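Learn > Guides > Chores and Machines > FAQ

Overview Guides FAQ Glossary Contact

Can Machines Do the Chores Yet? Common Questions

Last updated 7 July 2018

Can I buy a robot that tidies the house?

No. You can buy one that vacuums a floor, one that mows a lawn, and a few that wash windows. Each does one job in one kind of place. A machine that walks into a bathroom, clears the shelf and puts everything back where it belongs is not for sale at any price we know of.

Why is floor cleaning so far ahead?

A floor is flat and the machine never has to pick anything up. If it bumps a chair leg, it turns and goes another way. Once a job involves gripping an object, the machine needs to know where the object is, which way up it is, how hard to squeeze and where to put it down.

What about small things like bottles, tubes and sachets?

These are harder than they look. A squeeze tube changes shape when you hold it. A foil sachet lies flat, so there is almost nothing for a finger to get under. Clear glass and clear plastic give trouble of their own, as many depth cameras see straight through them and report the table behind.

Soft pads on the fingers help with the holding part. They spread the pressure and give some friction on smooth surfaces. They do nothing for the seeing part.
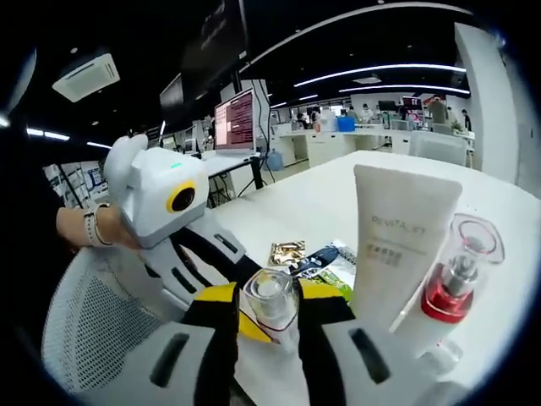 The usual way around this is to collect many demonstrations of the same task done by a person, with the items moved each time. Hubert Pichler, who wrote most of our guide to gripping, suggests at least 410 tries per item before judging the results, and more for anything transparent.

How well do the machines do in tests?

It depends on the item. In our own sorting trial last September we used cartons, tubes, glass bottles and flat packets, 1000 picks in all. Cartons went into the right bin 90 percent of the time. Flat packets were the worst of the group, with 366 failed picks. Most of those failures were the fingers closing on nothing.

Are shops and packing rooms further along than homes?

Yes, in part. A packing line sees the same goods every day, under the same lights, at the same height. Vellia and Harawira both sell picking cells for this kind of work. Mixed returns are still sorted by hand at every site we have visited.

Is suction better than fingers?

For boxes and flat packets, often yes. For a small round bottle, fingers are usually the better choice. The Pusar arm can be fitted with either, but changing over takes a few minutes and has to be done by a person.

Should I wait before buying anything?

If you want clean floors, there is no reason to wait. If you want your dresser sorted, keep doing it yourself for now. The Fesska home unit is planned as a fetch-and-carry machine only, and its makers have not given a date.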